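Oltby Kitchen, preparation room
Safety inspection of the robot work station, with comments
Date of inspection: January 16, 2025
Previous inspection: August
Inspected by: shift supervisor, cold side
Marks used: OK / Partly / Not OK / Not checked

Please read the comments also where the mark is OK. At the last inspection several people looked only at the marks, and then the same points came back in the meeting.

1. Floor and access

1.1 Walking line between the station and the cold store is free. OK
1.2 Yellow floor line is visible all the way. Partly
Comment: The line has worn away beside the sink, over a length of 600 mm. The evening shift says they do not know any more where they should stop with the trolley. To be painted again before the end of the month.
1.3 Width of the passage behind the operator is at least 1000 mm. Not OK
Comment: I measured 819 mm with the waste bin in its usual place. Before the robot came, one person stood here, and it was enough. Now one person stands and another one passes with trays. The bin must move to the wall side.
1.4 No cables on the floor. OK

2. Stopping the robot

2.1 Stop button at the station works. OK
Comment: Tested three times, one time with the arm in slow movement.
2.2 Second stop button, at the door, works. OK
2.3 Everybody on the shift can show where both buttons are. Partly
Comment: I asked each person separately. The two newest colleagues knew only the button at the station. They were told about the other one on their first day, together with very many other things. I propose that we show it again in the second week.
2.4 Restart is made only by the person who pressed stop. Partly
Comment: The rule is known, but at shift change it is not clear. If the person who stopped the robot has gone home, who may start? The Gralteck manual does not answer this. For the moment: the supervisor only.

3. Table and working area

3.1 Nothing stands inside the reach of the arm that is not on the layout card. Not checked
Comment: The card hanging at the station is the old one, from before the plate was moved to the right side. I could not compare properly. A new card is ordered from the Stukaldale office, who make them for all three kitchens.
3.2 The arm does not carry anything over the hands of a person. OK
3.3 Cutting board lies flat and does not slide. OK
Comment: I pushed it by hand from the side and it stayed. The board must be turned and looked at on both sides when it is washed.
3.4 Knives are put away before the arm is switched to automatic. Partly
Comment: People do it, but they have to walk to the rack, and when we are busy I understand that a knife waits on the shelf below. We need a holder within reach, on the operator's side. Cost should be small.

The layout to be used for the training of new operators is the computer view below. Please use this one and remove the old prints from the folder.
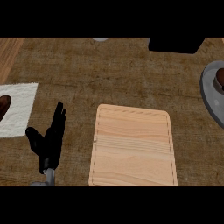
Training view of the station: gripper open between towel and cutting board, grey plate to the right.

3.5 Operator can explain what the robot takes and what remains for the person. OK
Comment: All could explain it. The robot moves the pieces, the person cuts, checks and decides what is thrown away. One colleague said that the checking is now more tiring than the cutting was, because the eyes have no pause. I write it here since there is no other point in the form where it fits.

4. Hygiene

4.1 Gripper fingers are cleaned at every change of product. OK
4.2 Cleaning is written in the log with time and initials. Partly
Comment: Four entries have initials but no time. It is always the entry just before the break.
4.3 Towels are changed every shift, and also when soiled. OK
4.4 Food that falls from the gripper is thrown away and noted. OK
Comment: It is thrown away, and it is noted. Some colleagues are afraid that the note counts against them. It does not. The notes go to Treloar, who adjust the grip.

5. People and work load

5.1 Nobody works alone with the robot in automatic. OK
5.2 Rotation every two hours is followed. Not OK
Comment: On paper yes. In reality the same two persons stay at the station the whole morning, as they are the quickest when there is a fault. The others then get no practice, and they become more unsure. Rotation must be followed also on busy days. I will make the list myself for the next four weeks.
5.3 Noise at the operator's place allows normal speaking. OK
5.4 Light on the table is at least 700 lux. OK
5.5 Operators have been asked for their opinion since the last inspection. Partly
Comment: Morning shift yes, evening shift no. From the morning shift: the wrists are better, they miss the talking at the long table, and they wish to be told earlier when the program is changed. The last change was announced by a paper on the door on the same morning.

6. To be done

Move waste bin to the wall side: today
Supervisor rule for restart, written and hung at both buttons: this week
Rotation list: this week
Layout card from Stukaldale: ordered, waiting
Knife holder: offer to be asked for
Floor line: before the end of the month
Talk with evening shift: before the next inspection, with paid time

Points 1.3 and 5.2 will be inspected again in two weeks. The other points follow the normal plan. Copies to the station folder, the office and the staff room board.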